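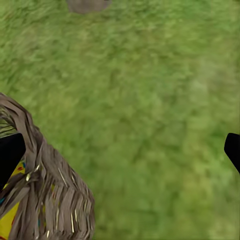

Simulated grass, an open gripper and something shaggy with yellow fabric under it: a view from the pickup software at Nalline.

The Lawn Is Fake, the Backache Was Real

Florante Tiongson spent 50 dollars on a knee brace in his first year at Nalline, and he would like it noted that the company never paid him back. The job was picking things up off grass. After festivals, weddings and one long weekend of competitive kite flying, his crew walked the field in a line and bent over until the field was clean.

Now he does a good part of it sitting down. When I arrive at 7:30 in the morning he is at a desk in the back of the depot, steering a gripper across a lawn that doesn't exist.

"My mother asks what I do," he says. "I tell her I pick up pretend hats. She asks if the money is pretend too."

Is it a hat? He leans in. "Hat, bag, basket. We had a long argument. I call it the haystack." Whatever it is, it has more fringe than shape, and the gripper has to take hold of it without coming away with a fistful of straw. A trained person does this without thinking. Florante has been asked to do it while thinking, over and over, so the machine can learn from his attempts.

The machine is a Hirose, a low cart with one arm, and Nalline has 4 of them. The practice software is called Preramo. Florante's cousin Ramil, who runs the field crew, keeps a printout of the October log taped above the coffee maker: 1233 practice grabs, 126 marked for review. Most of the 126 were soft things. "Bottles it loves," Ramil says. "You give it a bottle, it's a genius. You give it a scarf and it has a little crisis."

Ramil was against the carts. He still walks the field, and what changed for him was the pace. The old line moved at the speed of the slowest back. These days the carts go ahead for the hard litter and his people follow for whatever is left, and what's left is mostly the stuff people phone up about the next morning.

"So the easy part went to the robot," he says, "and we got the crying bridesmaid's shawl. I don't know if that's a promotion."

Nobody on the crew was let go, though two people who left over the summer weren't replaced, and Ramil brings this up before I can. "They'll say it's the same team. It's the same team with more field." He has asked for a rate that reflects it. The office is reading his email, he has been told, and has been reading it for some time.

Florante has his own complaints. The chair is bad. The simulated grass has no smell and no dog mess, so in his opinion the Hirose is being raised with unrealistic expectations. He misses talking while he works. At the Kumier grounds, where the crew used to clean up after the summer concerts, there was a man with a sausage cart who fed them at the end of a shift. "The software doesn't have him," he says. "I put in a request."

Would he go back to the line full time? He rubs the knee while he considers it.

"In spring, yes. Ask me when it's raining and I'm very committed to technology."

Then he goes back to the haystack, and Ramil goes out to find the keys to the van.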